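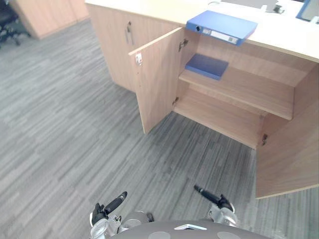
A cabinet with its doors open. A blue folder lies on the shelf, and a blue ring binder rests on the countertop.

How Do Offices Keep Their Papers?

Every office has papers to look after. The Lorden Learning Center has prepared this page to explain how they are stored.

What is a folder?
A folder is a cover that opens like a book. It is useful for a small number of sheets. A folder is thin, so it can lie flat on a shelf.

What is a ring binder?
A ring binder has a stiff cover and metal rings inside. Sheets with punched holes fit over the rings. The narrow side is called the spine. Many spines have a place for a label, and some have a round hole. A finger goes into the hole and pulls the binder off a crowded shelf.

Why use a cabinet?
Doors keep out dust and light, which can turn paper yellow over time. A shelf divides the cabinet into 2 spaces, one above the other. Hinges are the metal parts that let a door swing. Please close cabinet doors after use - an open door is easy to walk into.

How much paper can be kept?
A large binder may hold some 300 sheets. A school with 1,000 sheets to store would need four binders of that size.

Try it at home
Gather your drawings and sort them by subject. Place each group in its own folder and write the subject on the front. Binders should stand or lie fully on the shelf, with the label facing out.

Words to know
Spine: the narrow back edge of a book or binder.
Hinge: a joint that lets a door open and close.
File: to put papers away in order.

Page reviewed Wednesday, September 3, 2025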